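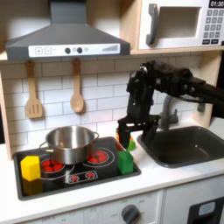

Plarnness

README, last touched November 18, 2025

Word list of kitchen and cooking terms, English to Korean, plus notes on how people say them at home. Plain text, tab separated. No app, no install. Open it in whatever you like.

What's in it

terms.txt — the main list, 800 entries
regional.txt — variants, mostly from Ok-hee's side of the family and her neighbors
verbs.txt — stir, simmer, blanch, scorch etc. Separate becuase the columns are different
old/ — the April version, keep for now, Joon-young still has links into it

Columns in terms.txt

english, korean, romanized, part of speech, source, note

Source is initials. HY = Hyun-seo Yook, OB = Ok-hee Ban, SM = Su-bin Myung. Blank means it came out of the first notebook and we didn't write down who said it. Sorry.

Romanization is Revised all the way through. If you see an "oo" or an "eo" that looks off, check verbs.txt first, Gil-soo did those by hand and fixed a lot of them after.

Known problems

- "range" is a mess. Stove, cooktop, burner, range all point at each other. Needs one person to sit down and sort it
- microwave is in twice, once under M and once under appliances. Same meaning, different note. Don't delete either one yet
- 190 entries have no note at all
- loanwords are spelled the way people wrote them down, not the dictionary way. On purpose. Please dont "correct" them
- ladle / scoop / rice paddle, see Su-bin's comment at the bottom of regional.txt
- sort order breaks in some spreadsheet programs, save as UTF-8 and try again

Adding words

Send Hyun-seo a file with the same columns, or just type them in an email, fine either way. One word per line. Put who you heard it from and what town if you know. No brand names as entries. Slang OK — mark it slang.

If you disagree with an entry, add a second line under it, leave the first.

License

Free to copy, print, use in class. Say where you got it. Don't sell it.

To do

merge the 2 spice lists
audio for verbs, Joon-young has the recorder
index by Korean first letter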